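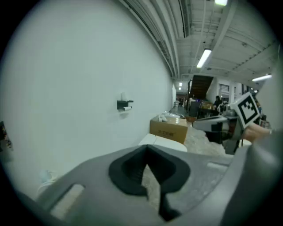 The Herkeck 702 up on the long wall, roll on, shelf above it.

I've put off writing this because who reviews a roll holder? Well, me apparently, because I've had four of them in three years and this is the first one I haven't wanted to throw in the canal.

So, the Herkeck 702. It's a small black roll holder with a small black shelf over the top, you screw it to the wall, the roll hangs underneath and that's it. I paid 31 euro for it in December from Nadach (the shop, not the website - the website wanted postage on top and I'm mean about postage). There's a cheaper one called the 611 which has no shelf. I nearly bought that and Fionnuala Horgan talked me out of it, and she was right, so here's your credit, Fionnuala.

We've got it on the long white wall at about mid-height, which is lower than the leaflet tells you to put it. I ignored the leaflet! I'm not tall and neither are half the people who use the place, and reaching up for a sheet with dripping hands means the water runs down your sleeve. If you're all six-footers, go higher.

Fitting it. Two screws, two plugs, both in the box. I binned the plugs and used my own because the ones supplied felt like something out of a cracker, and our wall is crumbly stuff once you get past the paint. The backplate goes up first and the holder slides down over it and clicks. The click is very satisfying. The paper template is printed a tiny bit out though, so please measure the real backplate before you drill. I didn't, and there's a filled hole behind there that only I know about. Well, and Bláthnaid Cronin, who was holding the hoover nozzle under the drill at the time and saw everything.

It measures 264 mm across by my tape. The box says a bit less, so if you're squeezing it in beside a door frame, leave yourself room.

Now the roll itself. The arm is open at one end, so you shove the old tube off sideways and shove the new one on, one hand, two seconds. My last holder was a Clidusov with a sprung bar, and every single change ended with the bar pinging off across the floor and me on my knees looking for it. I don't miss that one bit. The open end does mean that if somebody really yanks, the roll creeps along towards the edge, and twice now I've found it hanging on by its fingernails. There's a little lip that's meant to stop that. It needs to be a bigger lip.

It takes the ordinary short rolls and it takes the fatter ones too, though a brand new fat one rubs on the underside of the shelf and won't turn freely until you've used a bit. You get into the habit of pulling the first few sheets off by hand. Annoying for half a day and then you forget.
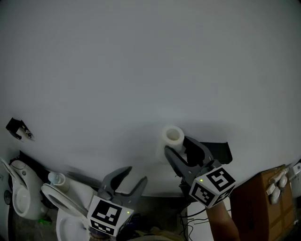 White cylinder stood on its end, with the two toilets over to the left.

We go through more paper than you'd think, with two loos to look after as well as hands to dry and things to wipe down, so I do care how quickly it can be changed. I care about tearing as well, and the 702 is good at that. There's enough drag on the arm that you can get one sheet off with one hand. Not every time - thin paper shreds whatever you do, and I won't blame a holder for thin paper - but far more often than with the Clidusov.

The shelf I thought was a gimmick. It isn't big. A phone will sit on it, or your keys, or a pair of glasses. I wouldn't put a mug on it and I wouldn't lean on it. It has no raised edge at the front, so anything round is going to roll off sooner or later. What I use it for is my reading glasses while I wash my hands, and I've stopped leaving them on top of the cistern, where they've gone for a swim before.

Cleaning is a wipe with a damp cloth. Being black it shows dust on the shelf within a day or so, and chalky drips too if your water is hard like ours. I use Pastor spray on it and that hasn't marked it so far, but test a corner first.

Grumbles, then: the template, the feeble plugs, that lip, and the instructions, which are one drawing the size of a stamp. Also the two little covers for the screw heads don't match. One is a shade shinier than the other and it bothers me every time I walk past, though I've asked three people and none of them could see it.

Would I buy it again? I have done, there's a second one waiting for me to find the right drill bit. Four stars out of five. Get the 702 and not the 611 if you can stretch to it, and buy proper wall plugs while you're in the shop.

Posted February 28, 2022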